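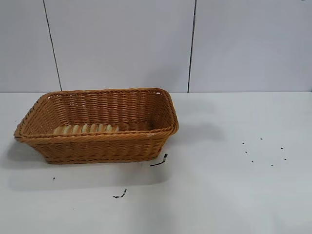
Tuesday afternoon at Mirix, and the software behind the arms

I had been meaning to visit the Mirix open house for a couple of years, and every time something came up. This spring nothing did, so I got on the early bus with a thermos and a notebook and was at the door well before they were ready for us (sorry, front desk!).

Mirix writes the software that lets a robot arm pick things up and put them somewhere sensible. They don't build the arms. They buy those in, and all the work goes into what happens between a camera picture and a set of joint motions. If you came hoping for a factory floor you might have been let down, but I have spent most of my working life around control code and I was happy as could be.

We started in the perception room, where I stayed far longer than the schedule allowed. The topic was baskets. I had never given baskets much thought, but a woven one is a fine test for a vision system. The rim twists, so its edge is never quite a clean line, and there are thin gaps between the strands near the top where a little light comes through. From a low view the front wall hides most of the floor inside, and the planner still has to decide how deep it can safely reach. Our guide pulled up an early depth map with ragged holes all along the weave, then the current one, which fills the walls in as a single surface and marks the hidden part of the floor as unknown. I liked that very much. A program that admits it hasn't seen something is easier to work with than one that guesses.

Somebody in our group asked about crumbs and specks on a white table, and whether they get taken for objects. They used to, was the answer. The segmenter now throws away anything under a minimum size before the grasp planner hears of it, and the threshold can be set for each job -- handy if your job happens to be picking up seeds. Shadows are the harder half, especially the soft gray kind that spread out from the foot of a container with no edge to speak of.

After coffee (good coffee, and a lemon cake I went back for) we moved on to planning. Their planner is called Grikwood, and it had a test suite of 528 saved problems running on a big monitor, each one a start pose, a goal and a list of things not to hit. When we walked in, 52 were still waiting. The slow ones were nearly all reaches down into deep containers, where the wrist has to turn before the fingers can go in.

The last stop was tooling, and it may have been my favorite. Listen is their log viewer. You drag along a timeline and it lines up the camera view, the planned path and the forces at the wrist, so you can see which of them went strange first. I was allowed to have a go and found a late gripper command in 68 seconds, and I was rather proud until I heard it was the practice log they give to everyone.

The controller itself got a shorter talk than I wanted, squeezed in at the end by people from Okafor, who supply that layer. I gathered that it runs apart from the planner and can slow or stop a motion without asking permission. I had more questions, but the bus home leaves at 5:40 and there isn't another until evening.

They plan to open the doors again in July. Wear comfortable shoes, as there are very few chairs in the perception room, and eat lunch before you come.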